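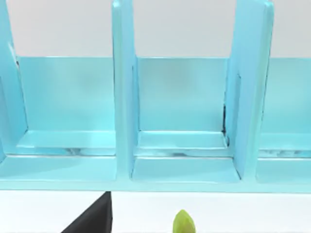

Turquoise shelf organizer with upright dividers

Search products, suppliers... Go

Vendstead hydraulics fair, February 2019. Quick notes before I forget.

Got in late, hall 4 first. Drornora had gear pumps and a cutaway cylinder, decent seals, lead time 8 weeks on anything non-standard. Asked about metric rod ends, got a catalog. 118 pages, no prices.

Ruppert next. Better talk there. Minimum order 40 pieces on hose fittings, will do mixed sizes if you push. Samples to follow, they said. Zinc plating looked ok, threads a bit rough on one elbow.

Skipped the afternoon seminar. Bus out to the Prondthorpe plant insted, short tour, test bench was down. Coffee good. Back again in September for the valve poeple.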